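Standville chante encore

Le spectacle de juillet à Standville n'a pas de vedette et il n'en cherche pas. La troupe s'appelle Prurosero, un mot que les fondateurs ont trouvé sur une vieille caisse de fruits, et elle joue chaque été dans l'ancien dépôt Achari, près de la rivière. Je suis arrivée dans cette ville il y a sept ans, je ne connaissais personne, et c'est par ce spectacle que j'ai appris les noms de mes voisins.

Cette année, le programme s'intitule « La Route du moulin ». Ce sont dix chansons reliées par un petit récit, et la recette ira au transport des personnes âgées vers l'hôpital. 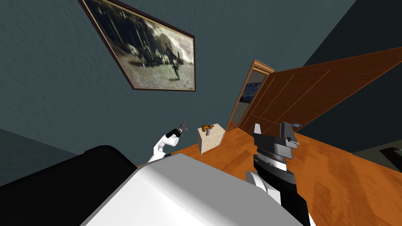
Le récit commence en automne, à l'époque où l'on descendait encore au marché avec les bêtes. La troupe a voulu éviter le folklore trop propre, celui avec les sabots neufs et les tabliers repassés. Elle préfère l'ambiance d'une photo sépia dans un cadre brun qui penche sur le mur, avec un groupe de gens, de grands arbres et un ciel pâle. Il y a aussi, vers la droite, une silhouette qui se tient seule, et c'est pour un personnage pareil que la troisième chanson a été écrite. Il ne parle pas pendant tout le premier acte.

Les répétitions ont lieu le dimanche à 19 heures. On commence en retard, on mange d'abord. Le pianiste apporte une tarte, les sopranos se plaignent de la tonalité, et la tonalité ne change pas. L'atelier Torkus prête l'éclairage pour deux soirs seulement, ce qui oblige à régler toutes les lampes la veille de la première. L'an passé, on a fini à deux heures du matin.

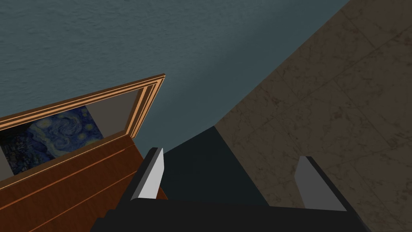

La scène la plus difficile est celle du marché, qui se joue sans accessoires. Il faut peser des pommes, compter des pièces, attraper une poule, et tout cela dans le vide. Les débutants ferment la main trop vite, alors le public ne voit plus l'objet. On leur demande de garder d'abord l'ouverture de deux doigts de pince, bien écartés, parallèles, avec rien entre eux, et de laisser à la salle le temps d'imaginer la pomme. Cela paraît simple. J'ai essayé moi-même un soir et j'ai fait rire tout l'alto.

Les places se vendent à la boulangerie et à l'entrée du dépôt. Les bancs sont durs, je conseille un coussin. Pour les enfants, l'entrée est libre, et ceux qui veulent chanter le dernier refrain peuvent monter sur scène avec la troupe.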